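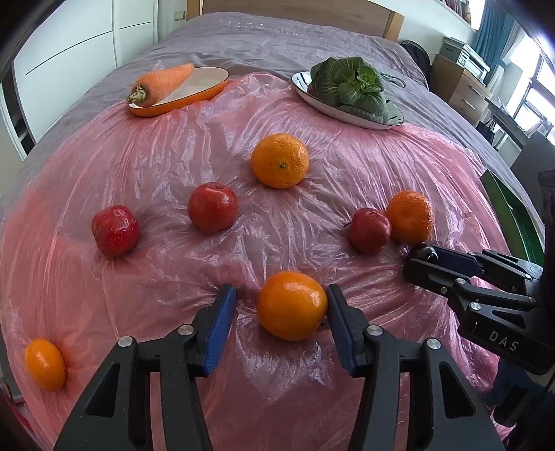
Tangerines and red apples on the pink sheet

Ticket 51: loyalty points missing after till update
Opened by: Frøydis Magnusson, Wornlow branch
Status: with supplier

Hi all, me again! Since the October update our regulars aren't getting points on set lunches. À la carte is fine, drinks are fine, but anything rung through as a set menu gives them nothing at all. One lovely chap should have passed 2,000 points and his free dinner, and he was not amused (I gave him pudding on the house, please don't tell Moretti).

What I've tried so far:

Restarted both tills before opening. No change.

Logged out of the Burkus account and back in again. It asked for the branch code twice, then carried on as if nothing had happened.

Rang up a test lunch on my own card at 11.40. Receipt says "points earned: 0".
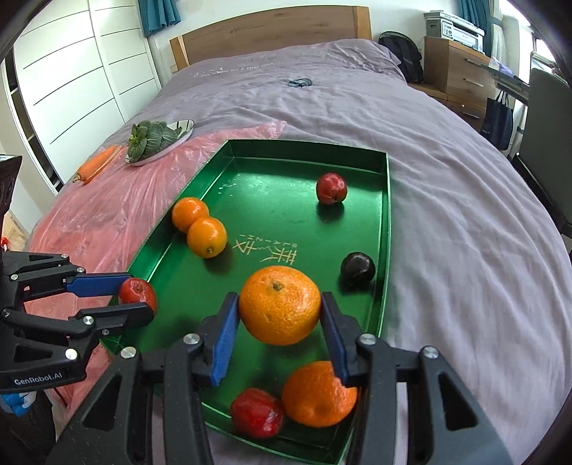

Orange and small apple, with the green tray

Update, 3 pm: had a good long chat with the Engebretsen helpdesk. They think the set menus were moved into a new category and the points rule is still looking at the old one. That would make sense, as our menu 13 was never moved and it still pays out properly! They can fix it at their end but need head office to say yes first, so could somebody please ring them?

For the other branches, in the meantime:

1. Keep the till copy of every set lunch receipt and write the card number on the back.

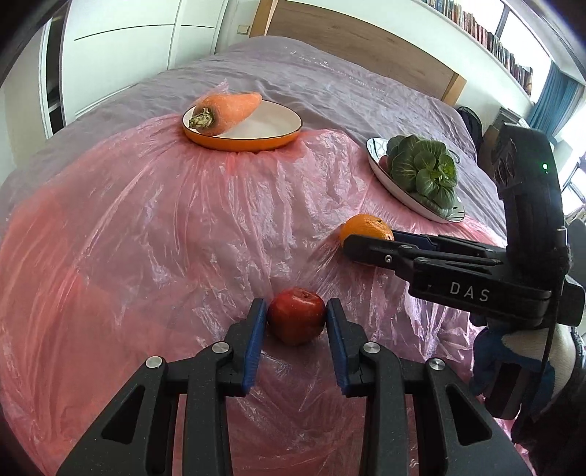
2. Add the points by hand at close, under Customers, then Adjust. It lets you do up to 3 at a go before it wants the manager PIN again, which is maddening on a busy night.

3. Don't delete and re-add the set menus. I tried it with one and lost all the allergy notes, so I'm typing those back in now.

Leaving this open until I hear from head office.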